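Is a "waterproof" laminate floor worth paying extra for?

Posted by Shuk-fan Tam, August 17, 2019

We're redoing the hallway and the living room, and the salesman at Orkcombe is pushing a laminate he calls waterproof. It costs a good bit more than the regular oak-look stuff two racks over. The box says "70-hour water protection" in big letters and then there's a page of fine print I couldn't make much sense of. We have one dog, wet shoes by the door all winter, and a slab that has never given us trouble. My brother-in-law says it's all the same board with a different sticker. Has anyone had it down for a few years?

Florencio Quintana

I'd be careful with that word. I put down laminate for a living until my knees quit, and what I saw was that the top surface on almost any decent laminate will shrug off a spill. Trouble starts at the joints. Water sits in the seam, the core drinks it up, and the edges swell into little ridges you can feel through a sock. They don't go back down.

Read the fine print for two things. First, does the claim cover water from above only? Usually it does, and then a damp slab or a dishwasher leak running underneath is your problem. Second, does it require sealant around the whole perimeter? If your installer skips that, good luck with a claim.
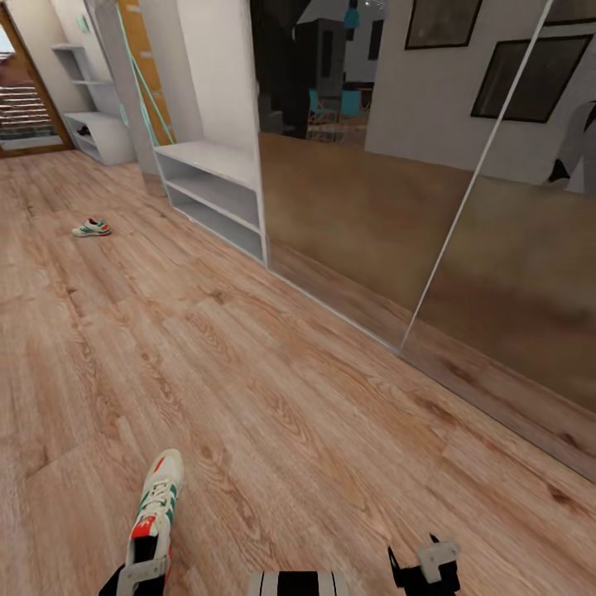

Does a longer hour rating mean the floor will last longer?

It tells you how long a puddle can sit on top in a test before they call it damage. Wear is a separate rating, and for a hallway with a dog I'd look at that one first.

As for the sticker theory, your brother-in-law is partly right. Some lines differ only in a waxed edge. Ask for a loose plank, stand the cut end in a glass of water overnight and measure it in the morning. If the store won't give you a sample, that tells me plenty.

Siu-ming Tam

we have the cheap kind from Lukcombe, 17 boxes of it, and its fine. put a mat down. save your money

Hok-lam Tai

I paid for the upgrade and I'm not convinced. Ours has been down 2 years. The kitchen end is still flat, but we wipe up spills right away, so I can't say the coating did anything. The spot by the patio door lifted anyway, and the company wanted proof of a moisture test on the slab, which our installer never did. Get that test done and keep the paper. Also, their "lifetime" warranty pays out less every year, and labor isn't in it at all.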